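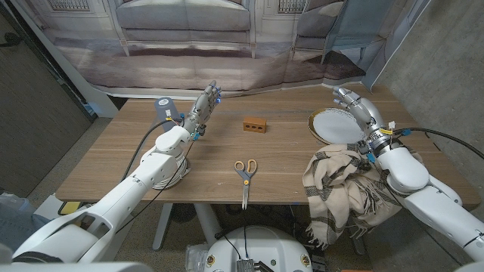 Stelios Chatzigeorgiou objects that a table is a poor place to keep things and a worse place to learn from, and that two sessions on what people leave lying on one is two too many. He wrote as much on the feedback sheet in September. I have kept the session and given him most of the argument, and you can decide for yourselves who had the better of it.

Household Objects and Their Places
Session 2 handout: The Table as Storage

Reading for this session: the Brokdale chapter on surfaces, skipping the diagrams, and the short Psarras piece on display plates. Bring your own table notes.

1. The claim

The books say that every object has a home, and that a table is only where it stops on the way. You will find this in nearly every manual on keeping house. I doubt it. Ask where the home of a brick is. A small orange one with round holes in its face, put down in the middle of a tabletop, is not obviously on its way anywhere. It could be a doorstop, a bookend, a pen stand, or something left over from a wall. The manuals would send it to the shed, and most of the people who buy the manuals do not own a shed.

So the first question is whether "home" means anything beyond "where it was last put down often enough." My own view is that it usually doesn't.

2. Kinds of object, and why the kinds leak

The Brokdale chapter sorts table objects as follows:

Tools - scissors, tape, knives, anything picked up to do a job.
Wares - plates, cups, bowls.
Holders - tins, jars, canisters, boxes.
Strays - everything else.

It looks tidy. Try it on four ordinary things and it starts to go. Yellow-handled scissors are a tool, fine. A white plate with a gold rim is a ware, but stand it on its edge and it has stopped being something you eat from, at least for now. A grey-blue cylinder with a dark band near the top is probably a holder, though you can't tell from across a room whether it holds anything. And the brick is a stray only if you have no use for it. Put pencils in the holes and it moves up two classes without changing at all.

Note that "strays" is doing a lot of work here. In the Nirngate household survey, which the chapter leans on, 1,053 objects were listed and 400 of them went down as strays. A sorting scheme that can't place that many of its objects needs another look. Rafail Tsoukalas, who teaches the other group, thinks this is unfair and that a big leftover class is normal in early work. The survey was not early work.

3. Position

Some points the manuals get partly right.

Scissors. The usual advice is to lay them flat, closed, points away from whoever sits there. Good advice for one person on one side of a table. With people on both sides the points always face somebody, or face a side where somebody may shortly be. The better rule is dull and works: close them and put them in a drawer or a tall cup when you've finished cutting.

Plates. A plate standing on its edge takes up less surface than one lying flat, and its face can be seen. It also wants something behind it or under it. Psarras recommends a stand for any plate with a metallic rim, on the grounds that rims wear when plates are stacked. He may be right about stacking. I would like to see the plates before buying the stand.

Heavy things. The chapter says to place them at the center "for balance." A small brick will not tip a table from any position. The sensible reason for the center is that it is harder to knock off onto a foot. The sensible reason against it is that a brick is rough underneath and a wood top scratches. Put felt or a folded cloth under it.

Containers. Back corners, by habit, and the habit is bad for anything you use daily. What goes to the back stays at the back, and things collect in front of it. If the container is for tea, bring it forward. If you don't know what is in it, open it this week.

4. The cost of clearing

Cukalport sells a clearing course which promises a bare table by evening. You can have that without a course by moving everything onto a chair. The figure that matters is how long the table stays bare, and the course material doesn't give one. Until it does, treat the promise as a statement about chairs.

I am not arguing for mess. A table you eat at should be free of bricks when you eat - we can all agree on that much, Stelios included.

5. Exercise, for next time

Choose one table you use. Write down what is on it before you touch anything, and for each object write where you would look for it if it were missing. If the answer is "on the table," write that, and don't correct it to something respectable. Then write 500 words on one object that the Brokdale classes handle badly. Plates and scissors have been done to death, so pick something else if you can.

Late work goes in the tray outside my room. Please staple it.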